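Come set tables with us this August!

Hi, I'm Priya Iwasaki, and I look after the table setting workshop at Ridgeway. We're looking for people who like fussing over fruit bowls. If you have ever moved a tangerine three times before guests came over, please keep reading.

The workshop is all about everyday tables: a printed cloth, a bowl you're fond of, and whatever looked good at the market. You'll try out arrangements, take them apart, and tell me what you'd want on your own table at home (I love this part, people get so opinionated about squash!).
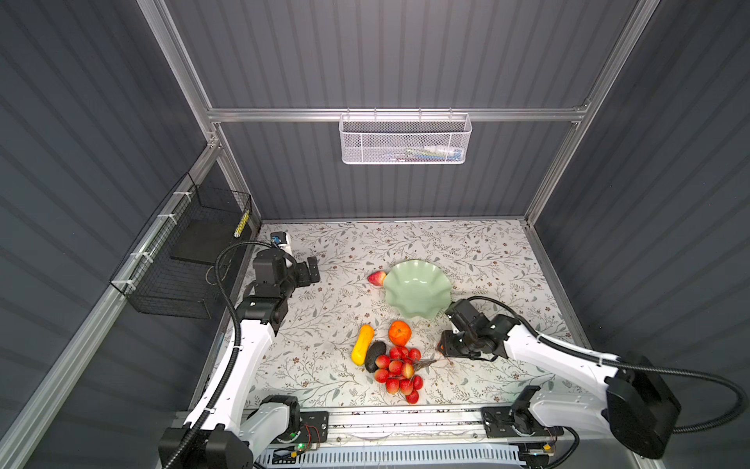

You don't need any training in styling or cooking. I'd love a mix of tidy people and messy people, and folks who grew up with very different ideas of what belongs in a fruit bowl. Each session lasts 2 hours and you can sign up for one or two. Wear sleeves you can push up. Tell me ahead of time about any fruit allergies, please, even mild ones.

There's room for 21 people in all. We can't pay a fee, but lunch is on us and you take home a bag of fruit. Benedita Teixeira is doing the lunches and her lentil soup is worth the bus ride all by itself.

To join, write me a few lines about the table you eat at most often and whether mornings or afternoons suit you. Leave your note at the Ridgeway front desk, marked for Priya, by the end of July. I'll get back to everybody, and Yogesh Prajapati will send out directions once the groups are set.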